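Store Cards and Checkout Offers: Your Questions

Is the "save 20 percent today" card at the register worth it?
Usually not. On an $80 purchase you save $16, and the rate on most store cards is high enough to eat that if you carry the balance a few months. The cashier won't mention this part.

What does "no interest if paid in full" mean?
Read it slowly. Miss the payoff date by a day and many of these plans charge interest all the way back to the purchase. Hatem El Fassi wrote to us after a plan at Grutis added $156 to his bill. He had $89 left to pay.
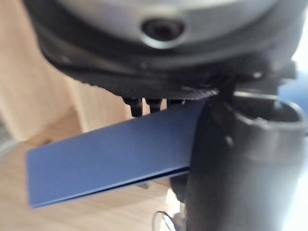 Will applying hurt my credit score?
A little, in most cases. Stores like to say "it only takes a minute" - so does the hard inquiry, and it can stay on your report for two years.

Do I have to take the payment protection?
No. It's optional, whatever the form makes it look like. Aoi Hosoda found it on her Pirihi statement in June and had to call twice to get it removed.

Should I close a card I never use?
If it has an annual fee, probably. If it's free, closing it can lower your total available credit, so check your other balances first. And get the closure in writing - I wouldn't trust a phone rep's word on it.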